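The landlady of the Bovarier has run it for 124 months, a figure she gives "the way prisoners do". We talk over tea. Hers is free, she points out, and mine is not. 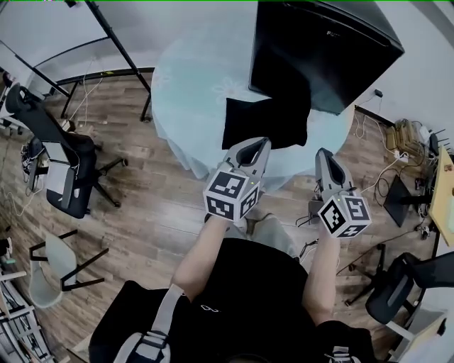
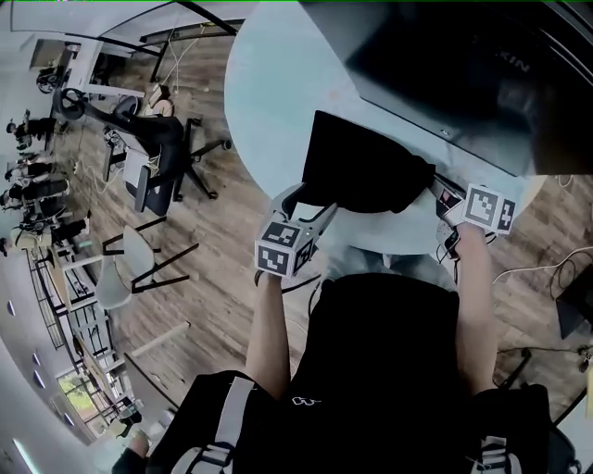
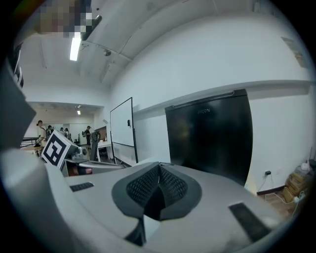
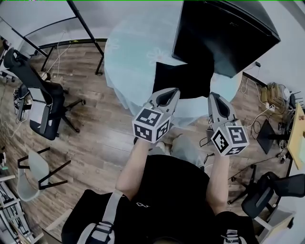

*Photos: Prernura*

The brewery at Sedgwick wants another 2,000 a year in rent. "I asked what I'd get for it," she says. "They offered me a sign."

Quiz night now draws four teams, one of them her sister. Would she sell? "In July, if it's sunny. People will buy anything in July."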